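Tuesday, May, bench notes - finish tests for the Umton table

Came in at 7:40 to beat the heat and still lost to it. The shop was already sticky, and the second coat of oil varnish on the practice boards felt like the back of a stamp. Boards 1 to 4 are the Mivier oil, 5 and 6 are the wiping mix I brought back from Fostasham. Same sanding on all of them, up to 200 and stop.

Board 3 got away from me (I put it on too heavy, my own fault) and it has a ridge down one side that will need scraping. Board 5 is lovely! I kept walking back over to tilt it at the window.

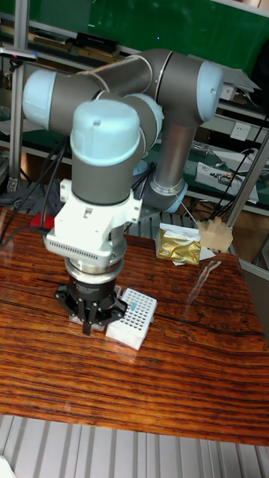 Can the third coat go on over a tacky second one? Leave it overnight and try a fingernail in a corner first thing - if it dents, leave it another day.

So that's the plan. I moved all six boards to the rack by the door, where there's at least some air, and put a paper tent over them for the dust.

Meanwhile I went up to 1000 on one offcut just to see. It came out slick as glass and pale, and the oil mostly sat on top and looked sulky. Wiped it off after 5 minutes, sanded it back to 200, started again. Much better color the second time. I should have written that down last year when I did exactly the same thing on the Kazemi shelves, so I'm writing it down now.

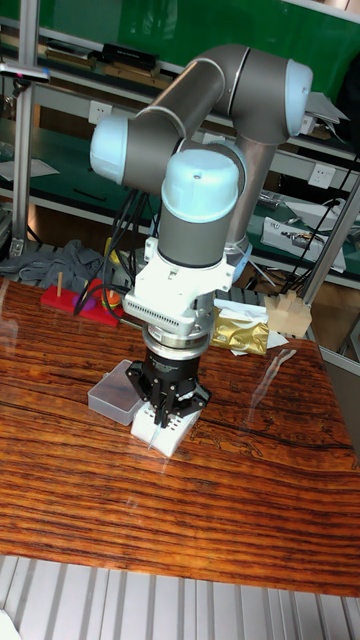 Gripper closed on the small white box, on the wood tabletop.

Rags: hung flat on the outside line, all of them. The lidded can is full of water again. We're low on the cheap foam brushes and on mineral spirits, so somebody please add both to the Fostasham order before it goes in.

Still undecided on sheen for Umton. I like the satin, but with grain that busy a bit of gloss might be worth the fingerprints.

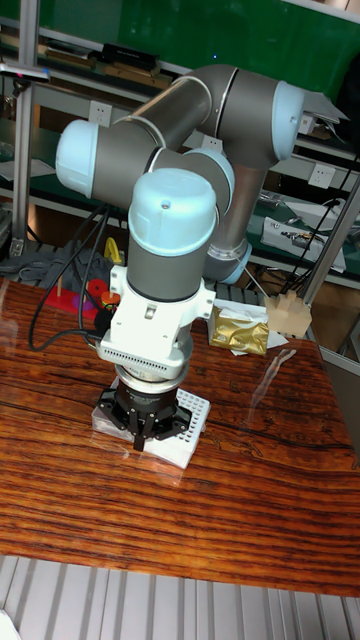 Kazemi: go satin. We had gloss on the shelves and every glass left a ring you could spot from the hallway, and rubbing it down afterward took longer than the finishing did.

Fine, satin on board 6 tomorrow, gloss on 5, and I'll set a wet mug on each.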